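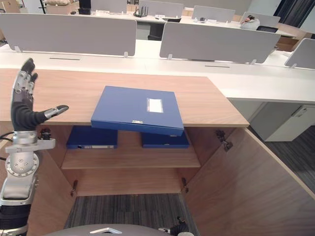 Ásgeirsdóttir

I spend a lot of my working life putting things away. I run the records side of a small property firm in Brendstead, and if you added up the hours I've spent bent over in front of a cupboard with a box file in each hand, I'd rather you kept the total to yourself. So when people ask me whether robots can do chores yet, I don't think about dancing or backflips. I think about the cupboard.

My answer is that they're getting there, and I find it thrilling! I know that isn't the fashionable view. The fashionable view is to watch a machine take an age over something a child could do and then go back to your tea. But have you ever properly thought about what putting a file away asks of you? You have to get the doors open, and the doors then stick out into the space you wanted to stand in. You have to get low enough to see the shelf. The box is wide, flat and slippery, bigger than your hand, with nothing much to hold on to except its edges, and it has to go in level or it catches on the one already there. I still scrape my knuckles every week and I've had years of practice.

We keep 2,382 box files at work, and 168 of them get moved in an ordinary month. They go out to somebody's desk on a Thursday and come back days later in a heap by the printer. It's dull work, it's hard on the back, and it never ends. It is also just untidy enough to defeat the sort of automation we've had for decades. A warehouse can be built to suit its machines, with every tote the same size and every shelf at a known height. Our office was built to suit people (some of the time), and people leave cupboard doors open and put a file down at an angle on whatever is nearest.

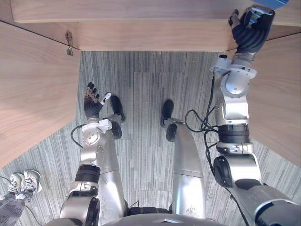 That is why I've come round to machines with arms and hands, having been very sniffy about them. I used to say, give me a good trolley. A trolley is lovely until you reach the cupboard, and then it's you on your knees again. The awkward part of nearly every chore is the last arm's length - the reaching in, the tilting, the letting go at the right moment. Same with plates, same with folded sheets, same with stock at the back of a low shelf in a shop.

A friend at Zistwood, where they make shop fittings, takes the opposite line. Her argument is that you should change the furniture before you change the worker, and put everything in drawers that come out to meet you. I have some sympathy, and I've asked for the drawers. I've been asking for them since before we moved in. But most of the world's cupboards are already built and screwed together, and they aren't going anywhere.

What would I want before I let one loose in our records room? Slowness I can forgive completely. If it works overnight, who cares if it takes until morning? I'm much fussier about touch. A box file is only card, after all, and the corners go soft if you bully them. I'd want a machine that knows when it has met the lid and stops pushing, and that notices when a box is starting to slide away from it.

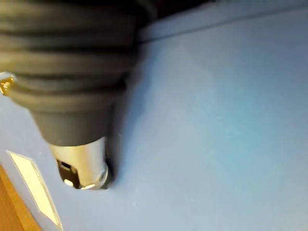
A blue surface, a pale label and very little room between them and the metal tip.

I'd want it to ask for help as well. Our last temp was excellent because she asked me where things went for 8 days running and after that hardly ever. A robot that shoves a file into the wrong gap with great confidence makes more work than it saves, as anyone who has hunted for a misfiled lease will tell you.

Then there's price, which I can't do much about. My brother-in-law thinks £2,000 is the most a household would pay for something that tidies, and I think he has never seen his own hallway cupboard. A firm like ours could go higher, or share one with the Flusby office down the road and argue over who gets it at year end.

So no, I wouldn't hand over the keys this month. I would happily give one the bottom shelf, though, the one I have to kneel for, and let it have a go at that while I get on with the post.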